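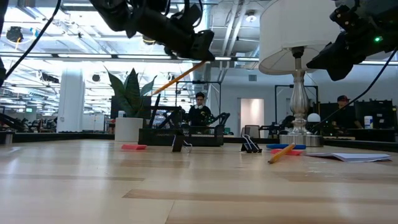
有个同学课后留言,说老师你讲了半天,收拾桌子这种事我家六岁的小孩都会,机器人到底难在哪儿?如果连铅笔都要演示半天,那些说明年就能进家门做家务的宣传,是不是可以直接当广告看?

这个问题问得太好了,我干脆把这一讲的顺序全改了,就从它开始。原来准备的那段历史回顾(大家应该会松一口气)挪到附录里去,自己看。

第四讲 机器能干家务活和车间杂活了吗

先把"会"这个字拆开

我们平常说一个人会收拾桌子,意思是你把他领到随便哪张桌子前面,他都能收拾。可是我们看机器人视频的时候,标准不知不觉就松了:它在那一张桌子上、那个灯光下、那几样东西的摆法下做成了一回,我们就说它会了。这两个"会"差得很远!我自己头几年也老犯这个毛病,看完一段演示激动得不行,回去跟人讲得天花乱坠,后来自己动手搭了一套,才老实下来。

所以这门课里请大家养成一个习惯,看到"机器人会做某某事",先在旁边写三个问号:换了东西行不行?换了地方行不行?没人看着行不行?期末报告我也是按这个来批的。

一支铅笔的麻烦

说回铅笔。铅笔细、硬、轻,躺在桌面上的时候离桌面只有一点点高度。两根手指要夹住它,指尖就得贴着桌面下去,高一点夹空,低一点就戳桌子。人手碰到桌面会自己让一让,你根本不会去想这件事;位置控制的机械臂不会让,你得专门给它加柔顺,或者把指尖做软一点。

夹起来了也没完。夹在中间还是夹在一头,拿着的姿态完全不一样。要是任务是放进笔筒或者收纳架,还得知道哪头是尖的,笔杆现在斜了多少度,有没有在指间转动。人会用手指搓一下调整过来,两指夹爪没这个本事,常见的办法是放下重夹,或者交给另一只手。双臂的好处有一大半就在这儿。

再看长尾夹。这东西我个人觉得是桌面整理里最讨厌的一样(没有之一,欢迎反驳)。黑色的夹身,亮闪闪的金属柄,深度相机碰到反光就容易出洞,而且两片柄能翻来翻去,同一个夹子立着是一个形状,躺下来摊开又是一个形状。你用模板去匹配,就得把这些样子都考虑进去。

便签本看着老实,其实也有坑:夹侧面没问题,夹到最上面几张就给你撕下来了。至于一叠纸,我建议初学的小组先别碰。纸会弯,会滑,会粘在一起,最上面那张翘起来一点,规划好的抓取点就不对了。去年有个小组非要挑战"把纸理齐",做了一整个学期,最后交上来的方案是用另一只手在旁边立一块挡板,把纸往上推。我给了高分,因为这个办法很聪明,很像车间里老师傅会想出来的夹具。

遥操作、自主,和中间那一大片

大家一定要学会分辨:一段视频里的动作,是人在后面操纵着做的,还是策略自己跑的?光看画面很多时候分不出来,得去看文字说明,说明里不写,就老老实实记成"未知"。

遥操作没什么丢人的。它回答的是"这套硬件能不能做到",自主策略回答的是"没有人管,软件能不能做到"。如果人来操纵都夹不起那支笔,你换再大的模型也白搭,先去改夹爪!反过来,人操纵得很顺,策略却老失败,那问题多半在感知或者数据上。我带项目一直是这个顺序,能省很多冤枉路。

拿一份宣传材料来练手

课上发的那份 Ukerlow 家务机器人的材料,大家再翻出来看一遍。上面写着做了400次桌面整理,成功率高得很漂亮。好,问题来了。

400次是在几张桌子上做的?没写。物品换过没有?没写。什么叫成功,是每样东西都归位,还是桌面上没东西就行?也没写。中间有没有人伸手帮忙?脚注里有一句"必要时由操作员介入",可是介入了多少次,整份材料里找不到。这就是我说的,数字本身不一定假,但你不能拿它来回答"能不能进我家"。

对照着看 Simiyu 那份就舒服多了。他们的成绩没那么好看,538次尝试里的失败一条一条列了原因,夹空的、夹住又滑掉的、认错东西的、两只手臂互相挡住的,各归各类。我每次读都觉得比看成功视频有意思得多(可能是职业病)。请大家写实验报告的时候学它。

车间是不是容易一点?

是容易一点,但没有想象中那么多。车间可以改造环境,这是它最大的便宜。零件摆在定位盘里,灯光固定,来料规格一样,那机械臂几十年前就干得又快又好。麻烦的是那些"杂活":把混在一起的零件分拣开、理线、撕保护膜、把用完的工具放回原位。这些活跟家里收拾桌子是一个性质的。

Murix 的产线改造案例我很喜欢讲。他们一开始想让机械臂从杂物筐里直接挑螺丝刀,折腾了好久,后来换了思路,给每把工具的柄套上同一种方形套筒,一下子就稳了,节拍也上去了。你可以说这是作弊,我觉得这是工程。不过家里就不能这么搞,谁愿意给自己家的筷子都套上方套筒呢……

还有一个差别是失败的代价。车间里掉一个零件,停机、报警、有人过来捡。家里掉一只碗,旁边可能站着小孩。就算一千次里只错一次,每天要拿几十样东西的机器,一个月下来也得出一两回事。能不能接受,得看出的是什么事:铅笔掉地上我无所谓,热汤就免了。

那我到底怎么回答那位同学

我的看法是这样:单项的、东西比较固定的活,现在已经能做得不错,速度比人慢,旁边最好有人。把一张乱七八糟的桌子收拾到你满意,在陌生人家里,没人看着,这个我还没有见过让我信服的证据。宣传当广告看,没问题,但广告里那些动作背后的进步是真的,我刚入行那会儿,软一点、小一点的东西大家都绕着走。

至于六岁小孩,我想替机器人说句话。小孩从会抓东西算起,已经练了好几年了,每天醒着就在练,摔过、捏碎过、塞进嘴里过。我们给一个策略的数据,跟这个比起来少得可怜。(当然小孩会收拾和小孩肯收拾是两码事,家长们懂的。)

下次课之前要做的

读 Pamimov 数据集的说明文档,重点看任务定义和失败标注那两节,后面的许可条款可以跳过。

回家找一张自己的桌子,录一段自己收拾它的视频,只许用每只手的拇指和食指,手腕尽量别转。然后写半页纸:哪一样东西最难拿,你是怎么绕过去的,有没有偷偷用桌沿或者另一样东西帮忙。十月那一班有人发现自己全程都在把笔推到桌边再捏起来,这个观察后来直接变成了他们组的抓取策略。

分组名单还没定的,下课来找我,夹爪的指尖垫片也在那时候领,每组一副,用坏了可以换。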